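Review: Flikness step bin, gray with yellow lid

I manage a small shared office on the second floor of a converted mill in Otwood. We replaced our open wastebaskets with pedal bins last November, and I have now lived with the Flikness long enough to write something useful. I paid for ours. The yellow lid is one of several colors, and I picked it because our old bins were gray on a gray floor and people kept missing them.

What you get

The bin comes in one box, mostly assembled. The body is dark gray plastic, the lid and the foot pedal are yellow. You push the pedal arm into its slot at the bottom of the body until it clicks, then drop the lid onto its two hinge pins. There is a loose inner ring for holding the bag. The instruction sheet is a single page with drawings and no words, and the drawing of the pedal arm is upside down compared with how it goes in. I did it wrong the first time. If the lid only lifts an inch when you press the pedal, take the arm out and turn it over.

Setup took me 8 minutes including fixing that mistake.

The pedal

The pedal is the main reason to buy one of these over a plain swing-top. It is wide enough for a boot and it sticks out far enough that you don't have to look for it. The travel is short. A light press opens the lid most of the way and a firm one opens it all the way, where it stays as long as your foot is down. It does not lock open. If you are emptying a lunch tray with both hands, that's fine. If you are cleaning out a desk and want the lid up for ten minutes, you will end up lifting it off, and it comes off easily enough.

The lid drops fast. There is no damper. On our floor it makes a flat plastic clap that you can hear across the room, and Deirdre Phelan, who has the nearest desk, asked me to do something about it in the first week. I stuck two felt pads of the kind sold for chair legs on the underside of the lid. That cut the noise by more than half, and the pads have stayed on.

On carpet

Most of the reviews I read before buying were from people with tile kitchens. We have low-pile striped carpet tile throughout, so this was my main question. The bin does well on it. The base doesn't creep forward when you step on the pedal, which our old Keogh bin did all day long. When it is empty it can rock back a little if you stamp on it. With a few pounds of trash in it, it stays put.

Placement matters with any step bin. The lid swings up and back, so it needs some room behind it or it will hit the wall before it opens all the way. Ours goes at the end of a partition, and if the cleaners push it in tight the lid touches the panel and stops short. It still opens wide enough for a coffee cup. I pull it out a couple of inches when I walk past. After the winter there is no mark on the partition that I can find, but I would think twice about putting it against fresh paint. 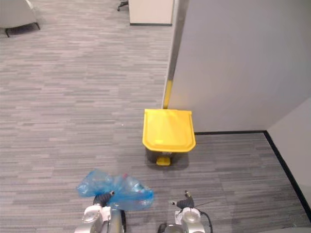
Can you use ordinary kitchen bags in it?
Standard tall kitchen bags fit, as long as you fold the extra plastic down over the inner ring before closing the lid.

The smaller wastebasket liners we had left over from the old bins did not reach the ring, and I gave them away. Drawstring bags work best. With the flat-top kind, the bag slips off the ring once it is heavy, and then somebody has to reach in for it.

Changing the bag

You lift off the lid, lift out the ring, and pull the bag straight up. The body narrows a little toward the bottom, so a full bag slides out without the suction problem you get with straight-sided bins. I change ours in the late afternoon. It is a one-person job.

The ring is the weakest part. It is thin and it flexes, and on one of ours it has a small crack near a corner. It still holds the bag. I wrote to the seller for a replacement and got one in the mail 9 days later at no charge. I would like to see them sell the ring separately.

Cleaning

Yellow shows coffee. It doesn't stain, at least so far, but drips are easy to see and I wipe the lid down every morning with a damp cloth and dish soap. There is a raised rim along the front edge where crumbs collect. A dry paintbrush gets them out faster than a cloth does. The dark body hides everything, so remember to check it now and then. Once a month I take the whole thing to the utility sink and rinse it. The pedal arm has to come off for this or water sits in the slot.

The color

Eoin Moriarty, who shares the lease with me, thought the yellow was too loud for the room. I like it. The rest of our furniture is gray and white, and visitors find the bin without asking. If you want something that disappears, get it in charcoal. It costs the same.

Compared with the Dutar

We tried one Dutar steel bin in the kitchenette at the same time. The Dutar has a slow-closing lid and looks more expensive, and it is. It also shows fingerprints, and the body has a dent from a chair. The Flikness has been bumped by chairs just as often and has nothing to show for it. For a kitchen at home, where noise and looks count for more, I would probably pay for the Dutar. For an open office I would buy the Flikness again, and I did order a second one for the copier corner.

Good points: wide pedal, steady on carpet, light to carry, easy to rinse, bag lifts out cleanly.

Bad points: loud lid, flimsy ring, wrong drawing in the instructions, no way to lock it open.

Four stars out of five. I took one off for the lid noise and the ring together. If they add a damper I will change it to five.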